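Where Should Beads Live?
February – by the Miltik Kids page

A bracelet is small. A bedroom is big. When a small thing has no home of its own, it can be very hard to find again.
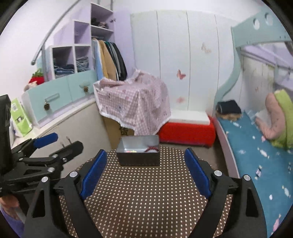
Why a tin works well

An open metal tin has stiff sides, so beads that roll can only roll as far as the edge. A red beaded bracelet can sit at one end and yellow-green beads at the other, and you can still tell them apart. You can see everything at once – no digging.

Round beads roll because they have no flat side to rest on. On a hard, smooth floor, a bead can go a long way before it stops. A mat slows it down. That makes a mat a good place to work when you are sorting.

Big things and small things

Clothes are different. Jeans are thick, so they fold into a block and stay put in a cubby. A coat gets creased if you fold it, so it goes on a rail. Tiny things would get lost in both places.

How to sort your own beads

1. Put your mat down and set the tin on it.
2. Lay finished bracelets at one end, in a coil.
3. Put loose beads at the other end.
4. Check the floor before you stand up.

Keep beads away from babies and pets, who may try to eat them.

How many beads is a lot? The bead jar at the Loderura craft room holds 1297. It took two afternoons to count them.

Comments

beadfan2041: I use an old cookie tin and it works fine

Stalteo: My sister has almost 3000 beads. One tin is not enough for her.

greenpencil: What if your tin has a lid? Do you keep it on?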